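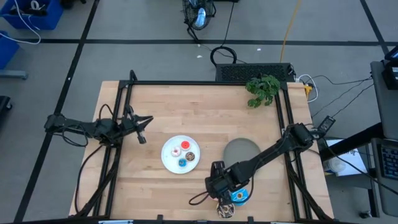
Skirken Butcher-Block Board Oil, 2-Pack

Oil for wooden counters, tables, cutting boards and anything else made of wood that your family insists on putting wet glasses on.

Price: $30 for two bottles
Item: 159
Ships from our Coscombe warehouse

Wood dries out. You can ignore this for quite a long time, and most of us do, until one January the heat is running day and night and the top starts to feel like a cat's tongue. Skirken is a plain mineral oil with a little beeswax in it. It has no scent, no tint and no story about a grandfather.

How to use it

Wipe the wood clean and let it dry overnight. Pour on more oil than seems decent. Spread it along the grain with a cotton rag, paying extra attention to end grain, which drinks like a wedding guest. Leave it for a few hours, then wipe off whatever is still sitting there. New wood wants a second coat the next day. After that, do it when water stops beading.

Lay used rags flat to dry before you throw them out, and keep the bottle away from kids and dogs.

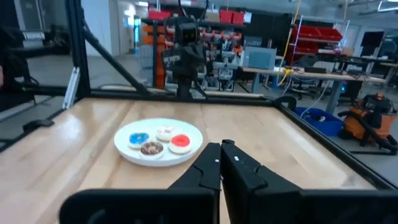 Will it fix my table?

It depends what you did to it. Dry, pale patches usually come back. Light scratches get harder to spot. Black rings from a cast iron pan will need sanding first, and burns are a part of the table now. Skirken does nothing for varnished or lacquered tops, where it will sit on the surface and make your sleeves greasy.

Skirken or Amano?

We also carry Amano, a hard wax finish. Amano takes longer to put on, costs more and holds up better under hot mugs. Skirken takes less skill and forgives you for stopping halfway to answer the door. Don't put Amano over fresh Skirken. It won't stick, and we will get an email. 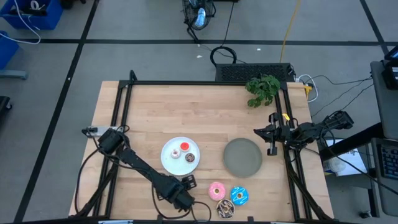

What buyers wrote

"Did the whole counter and both boards and still have most of a bottle. My husband asked if we'd bought a new counter. We have been married a long time." Natsumi Hosoda

"Good oil. The cap is terrible." Rui Sampaio

"I used it on a varnished desk. I see now that the page mentions this." Noboru Honda

The cap has been changed. Orders placed before the change can have a new one free; write to Tatiana Kopecký at the parts desk and include your order number.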